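Call for Participants: Household Clearing Study

The Manipulation Group at Listton invites adults to take part in a study of how robots learn to clear cluttered tables. An earlier policy, trained on 3682 recorded grasps, performed poorly on crumpled paper and soft fabric. The present study tests whether corrections given by untrained people improve its choice of grasp.

Who may apply
Adults aged 18 or over with normal or corrected vision. No technical background is required.

What participants do
Each participant attends 2 sessions and guides the gripper by hand through 100 grasps on tables holding paper, wrappers and cloth.

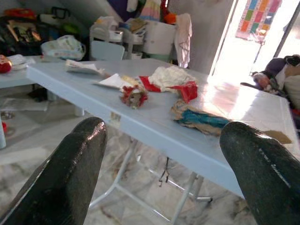 How to apply
Write to Gerrit Lambrechts, Study Coordinator, by the end of October.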